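Organização da casa, módulo 5: roupa de malha e roupa de inverno
Apontamentos da aula, Curso Priston de Economia Doméstica
27 de janeiro de 2020

Olá outra vez! Deixo aqui os apontamentos do que falámos na aula, para quem faltou e para quem esteve mas ficou a conversar lá atrás (eu ouvi). O tema é dobrar camisolas grossas sem as estragar, e a minha superfície preferida para isso continua a ser a cama feita, com a colcha bem esticada. Eu já tentei na mesa da cozinha e as mangas ficam sempre penduradas.

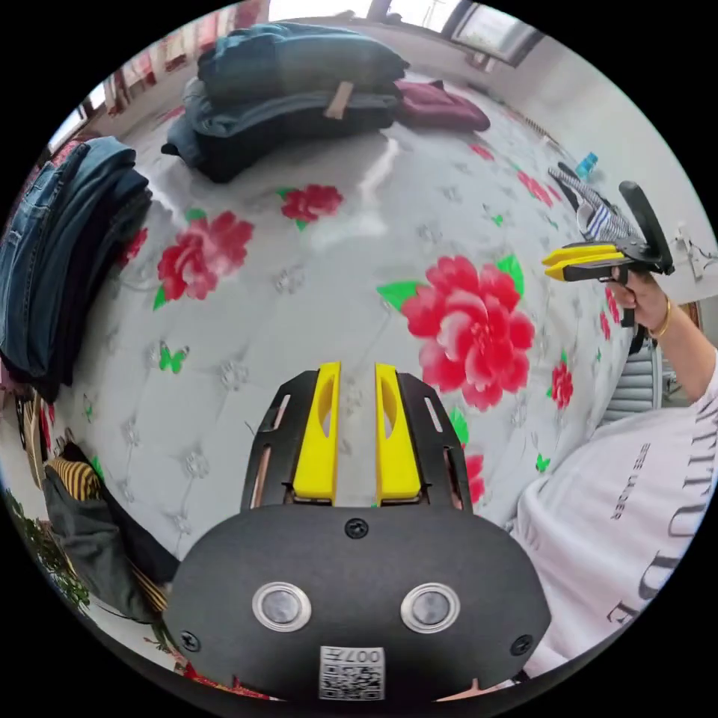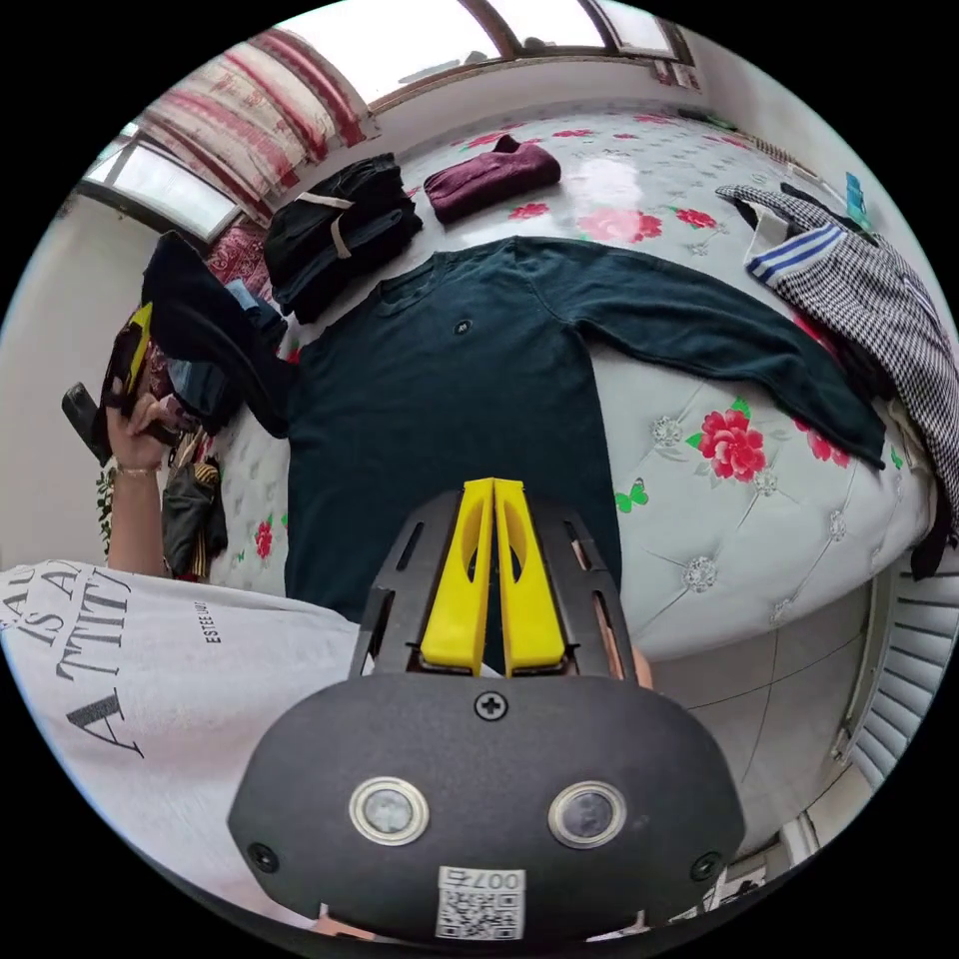 A cama como mesa de trabalho

Uma colcha acolchoada segura a malha, que não escorrega como escorrega num tampo liso. Se for estampada, melhor ainda, pelo menos para mim: uso as flores como referência para alinhar as mangas. Na segunda fotografia a manga da camisola verde-escura vai na diagonal até perto de uma flor grande, e é dali que eu a puxaria para dentro.

Arrumem as pilhas já dobradas na cabeceira e deixem o meio livre. Casacos e peças que vão para cabide ficam de lado, à espera. Não misturem as duas coisas, por favor, que depois o casaco acaba debaixo das camisolas e lá vamos nós passar a ferro.

Dobrar uma camisola de manga comprida

1. Estender a camisola com as costas para cima e alisar com a palma da mão, do decote para a bainha. Se a vossa ficou de frente, é só virar.
2. Dobrar um dos lados até meio das costas, com a manga atrás.
3. Descer a manga ao longo do corpo. Se for muito comprida, dobra-se o punho para cima.
4. Repetir do outro lado. Os dois lados devem encontrar-se a meio, sem montar um no outro.
5. Dobrar a bainha até ao decote, ou em três se a gaveta for baixa (a minha tem 14 cm de altura e só assim é que fecha!).

Quem tem camisolas com emblema ou aplicação no peito deve reparar onde cai a última dobra. Uma dobra por cima da aplicação deixa vinco, e esse custa a sair.

Pilhas e gavetas

Perguntaram-me quantas camisolas por pilha. Eu fico-me pelas cinco, com as mais pesadas em baixo. Quem usa as caixas Callow pode guardá-las ao alto, como livros numa estante, e vê tudo de uma vez. As Orkier são mais fundas e eu deixo-as para mantas e casacos.

As peças com atilhos ou alças merecem um minuto a mais: prendam as pontas para dentro antes de empilhar, ou amanhã puxam uma e vêm três atrás.

Ah, e a lã nunca vai para cabide. Vi camisolas lindas com bicos nos ombros em dezembro e ainda me dói.

Para a próxima aula

Escolham uma gaveta (uma só, não se entusiasmem) e esvaziem-na toda em cima da cama. Dobrem tudo pelo método de cima e apontem o que já não serve. Leiam também as páginas 69 a 73 do manual Demissie, a parte dos tecidos que não gostam de ser comprimidos. Tragam uma camisola grossa e uma fina, que vamos comparar as duas dobras.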